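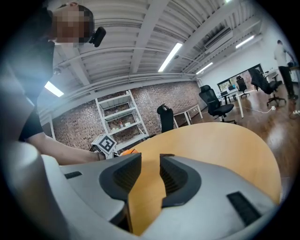 30/06/2018
Robots & Rules | Features

I have read the Mikside handbook twice now, cover to cover, and I'm a little embarrassed to say I enjoyed it. It's 47 pages of house rules for people who teach robots by hand, and the best one is on page 3: keep your fingers where you can see them.

Sounds obvious, right? Try it. I spent two days in May at Mikside with one of their hand-held grippers (the kind you carry around yourself, so that a robot can learn from what you did with it), and within ten minutes I'd reached across my partner's hand to grab something. She didn't flinch. She just put her hand in her lap and waited for me to notice, which I found much worse than being yelled at.

The rule after that is about sharing a table. One person holds the gripper, one person sets things out, and whoever is setting out has the right of way. Always! If there's an arm over the table, the gripper stays open and stays back. You don't close it to "help." I asked if that wasn't a bit strict for a tool with padded fingers that runs on your own grip, and was told that habits travel. The folks who learn here go on to work next to the big motorized arms at Desmont, and those don't run on anybody's grip.

I also liked the marker rule. The printed cubes tell the software where things are, so they get checked before each session, and if somebody nudges one, you say so out loud and start over. No quiet fixing. I nudged one on my first afternoon and thought hard about keeping my mouth shut — then I owned up, and we lost roughly an hour of work. It got written in the log with no name next to it. I was grateful for that.

Not everything in the handbook works for me. The section on cables was borrowed from Monti, where they have floor channels and a much bigger building, and half of it makes no sense in a regular office. The part on bystanders is thin too. It says people passing through should be "made aware" of recording, and leaves it there. Aware how? A sign? A wave? At Flulitz they ask every visitor at the door and write down the answer, and I'd steal that tomorrow.

A new version is due later this year, and I'm told the cable pages are going. I sent in a note about the visitors. I also asked for bigger type on page 3, and got a very polite reply saying they'd had that request before.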